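The Change of Plea

The matter of State v. Alhassan was called at 28 minutes past the hour in the second courtroom at Skomley. The defendant, Yaw Alhassan, was charged with one count of arson in the second degree and three counts of tampering with physical evidence. The file ran to 248 pages. Judge Irja Leinonen had read it twice, the second time with the property schedule open beside it.

Alhassan stood when told to stand. His lawyer, Zanele Cele, moved the microphone two inches toward him and sat back.

"Has anyone promised you anything to obtain this plea?" the judge asked.

"No, ma'am."

"Have you taken any medication in the last day that affects your judgment?"

"No, ma'am."

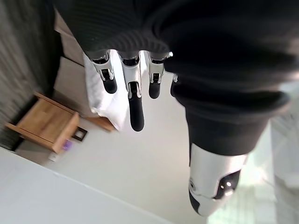
The property schedule was the weak part of the State's case, and both lawyers knew it. Gregor Swanson had drawn it up for the prosecution from the fire marshal's notes, which described clothing by color and little else. Item 3 was entered as "knit, black." The garment itself had fine vertical ribbing near the edge and a rounded cuff, and a competent officer would have written that down. Cele had a motion drafted on the point. It had been in her briefcase for a week and she had not filed it.

The judge turned to the factual basis. A defendant in that court had to state in his own words what he had done, and the words had to cover each element of the offense.

"On the night of the fire at the Gornach warehouse," Alhassan said, "I went in through the loading side. I had a key from when I worked there. I lit the paper in the office."

"Did you know whether the building was occupied?"

"I believed it was empty."

"And afterward?"

"I went to my cousin's and washed what I had on."

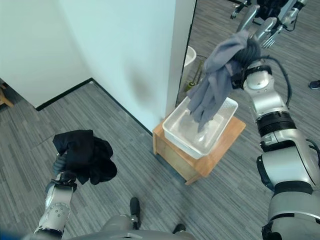

Gray cloth and a white basin with a little clear water.

Swanson stood to clarify. The State's position was that the washing, the disposal of the key and the false statement to the insurer's investigator were separate acts. Cele said a false statement was not physical evidence. The judge looked at the statute, then at Swanson.

"She's right, Mr. Swanson."

"The State will dismiss that count."

The clerk struck it. It took less than a minute.
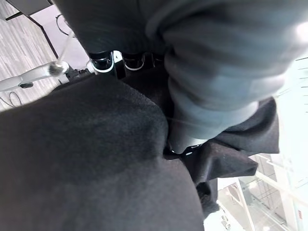
Akosua Yakubu watched from the second row. She had kept the books at Korkley for eleven years, and Korkley had leased the office where the fire started. She had given a statement, and defense counsel had tested it for most of a morning. The questions had been about cloth. Could she tell a matte black knit from a heavy gray sleeve with thick ridges, at night, across a yard? She had said she could tell that one was darker. She had also said she knew how he walked, and no one had asked her to explain.

"Mr. Alhassan," the judge said, "how do you plead to the remaining counts?"

"Guilty."

He said it three times, once for each. His voice failed on the second and the reporter asked him to repeat it. 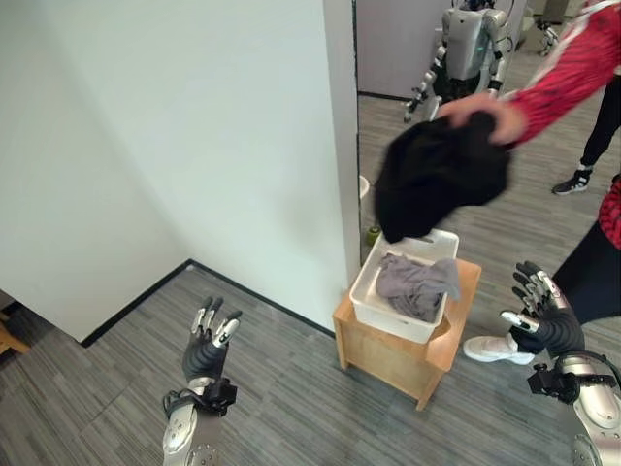
Light-wood stool with a white plastic basket.

Sentencing was set for September. Bail was continued on the same terms, with the passport to remain in the custody of the clerk. Cele asked for 30 days to file her memorandum and received them.

In the corridor Yakubu stopped at the water fountain and let it run. Alhassan came out with his lawyer and passed behind her toward the stairs. She did not turn around. She listened to his steps as far as the landing, the left one slightly heavier, as it had been in the yard.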